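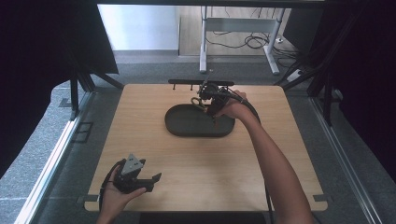 How to Put Your Boat's Battery Away for the Winter (and Wake It Up Again)

Every year I get a handful of calls from folks whose battery was perfectly fine in the fall and dead as a doornail by launch day. Most of those batteries could have been saved with an hour of work, so let's walk through it together. It's an easy job, I promise!

Before you start
Turn off the engine, all the accessories and the main switch, and unplug shore power. Put on safety glasses and old clothes (battery acid loves a good sweater). Snap a picture of the wiring with your phone. My friend Rhun Powell skipped that step on his Wosberg cruiser and spent a whole afternoon scratching his head over one leftover wire.

Taking it out
Loosen the negative cable first, then the positive, and tuck both out of the way. Undo the hold-down strap and lift the battery straight up, keeping it level. A big one can weigh more than 43 pounds, so get a helper if you're climbing down a ladder with it.

Cleaning and charging
Mix a spoonful of baking soda into a cup of warm water and brush the terminals until the fizzing stops. On a flooded battery, keep the caps on tight so none of it gets inside. Wipe everything down and let it dry. Then charge it all the way up in a spot with plenty of fresh air, with your charger on the setting for your type of battery. Flooded, gel and AGM all like different treatment, so do check the label.

Storing it
Pick a cool, dry shelf away from the furnace and the kids. A maintenance charger can stay connected if its manual says so. Otherwise, check the voltage once a month and top it up when it drops below 12.4.

Back in the boat
Come March, give it one more full charge and set it back in its box. Positive cable goes on first this time, then negative. Snug the nuts down, add a dab of terminal grease, and try your lights and bilge pump before you hitch up the trailer.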